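Home | Grants | Partner Reports | Archive | Contact
November — posted by Irurness Program Office
Filed under: Progress reports, Early reading

Irurness Home Reading Project, fall update for the Baek fund

Quick one this time, full numbers come with the year end report. Short version: on track, a little behind on evening sessions, spending fine.

Reading groups are running at 4 sites. Hokska opened last, slow start, heating problems in the back room. Fixed now. Attendance there still patchy, better on Friday than any other day. Parents are asking for later hours and we'd like to try that after the break. 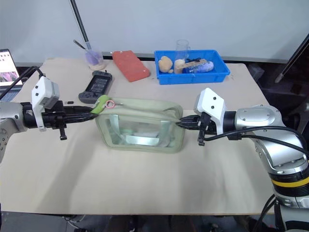 Take-home kits are the part families talk about most. Each kid borrows one for the week — short books, word cards, a note for whoever reads with them. We dropped the paper envelopes, they tore. Zippered pouches with a clear plastic front hold up better, and a bright green pull tab is easy for small hands to find. Returns are up since the switch. Roughly 5 kits a month still go missing, which we budgeted for.

Staffing: 2 part-time leaders hired, both trained. One more opening at Hokska, ad is out. Training took longer then planned because the Provico workbook arrived late and we had to copy pages ourselves.

Money: printing over, travel under. Comes out about even. No change requested.
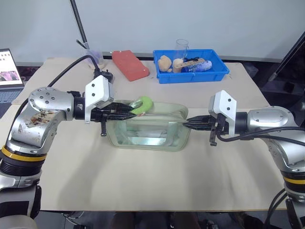
Next steps

— Later session at Hokska, trial only
— Second order of word cards, Provico quote recieved
— Parent survey, short form, both languages
— Site visit from Baek staff, please send dates that work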